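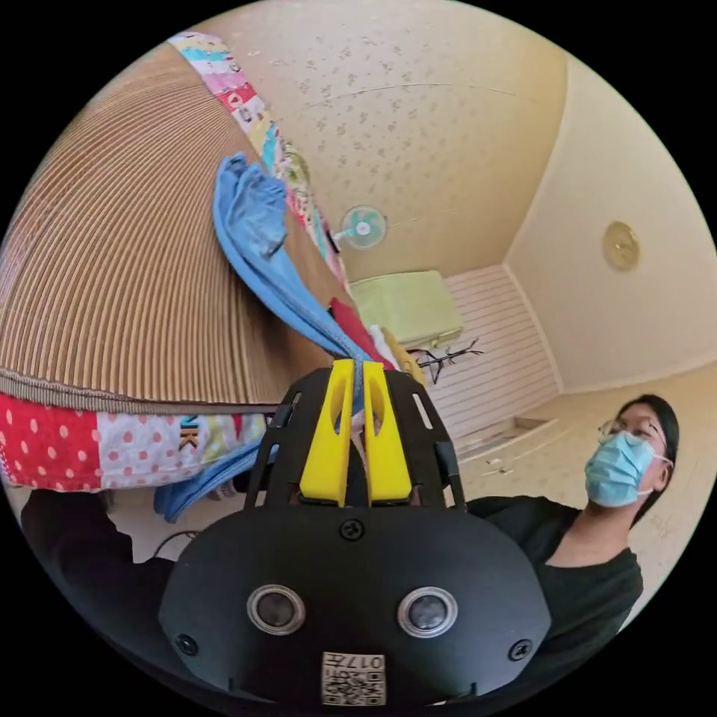

La estera de dormir es una pieza plana de fibra tejida que se coloca sobre el suelo, sobre una plataforma o encima del colchón, y sirve para el descanso. Se conoce en muchas regiones cálidas de Asia, África y América, con nombres y medidas diferentes. En español se llama también petate, palabra de origen náhuatl, aunque en sentido estricto el petate es la estera de palma de México y de América Central.

Materiales

Las fibras más usadas son el junco, la palma, el bambú, la paja de arroz y el yute. El junco da una superficie lisa y flexible. El bambú se corta en tiras finas y produce una estera más rígida, que se enrolla solamente en una dirección. Desde la segunda mitad del siglo XX existen también esteras de polipropileno, que pesan poco y se lavan con facilidad, pero dejan pasar menos el aire cuando el tejido es cerrado.

Fabricación

En el valle de Orkitari la estera se teje en un telar horizontal bajo, con urdimbre de algodón y trama de junco. Los tallos se cortan en octubre, se abren por la mitad con un cuchillo y se secan a la sombra. Una estera individual de este tipo necesita alrededor de 3000 tallos y el trabajo de dos personas: una introduce el tallo y la otra golpea con el peine. El trabajo dura normalmente 7 días, sin contar el teñido. 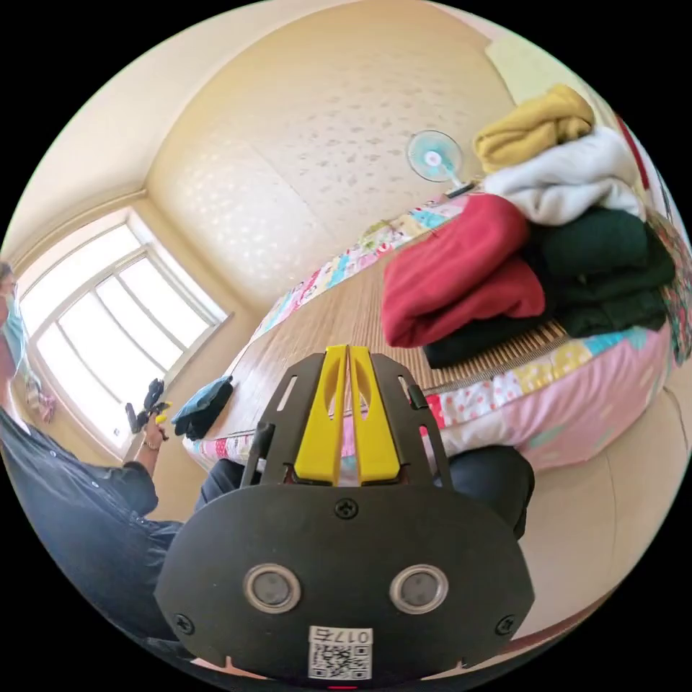 Los bordes se rematan con un doblez cosido o con una cinta de tela. En las piezas antiguas el remate se hacía con la misma fibra, y por esta razón los bordes son la parte que peor se conserva.

Uso doméstico

La costumbre de poner la estera encima de la cama es más reciente que la costumbre de ponerla en el suelo. En los meses de calor se coloca sobre la sábana o en lugar de ella. La fibra vegetal no se adhiere a la piel y permite la circulación del aire. Durante el día la misma pieza puede servir para sentarse, para comer o para secar grano.
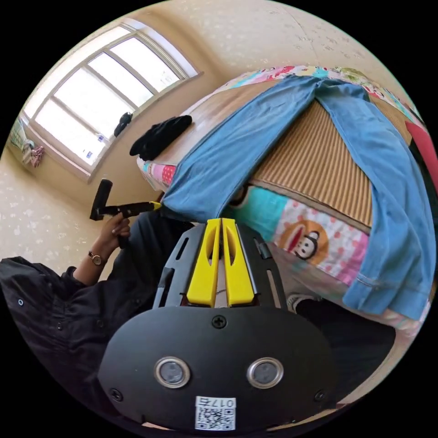
En Plullunell la estera formaba parte del ajuar de boda, y un inventario local menciona 1605 piezas repartidas entre las casas del pueblo. El investigador Yogesh Kandpal, autor de un estudio sobre los tejidos de junco, distingue allí dos clases: la estera de diario, sin color, y la estera de visita, con franjas rojas y verdes.

Conservación

La estera vegetal se limpia con un paño poco húmedo y se seca al aire, lejos del sol directo, que vuelve frágil la fibra. Para guardarla es mejor enrollarla que doblarla. La humedad favorece el moho, sobre todo en el junco y en la paja de arroz.

Véase también: petate, tatami, cestería, junco.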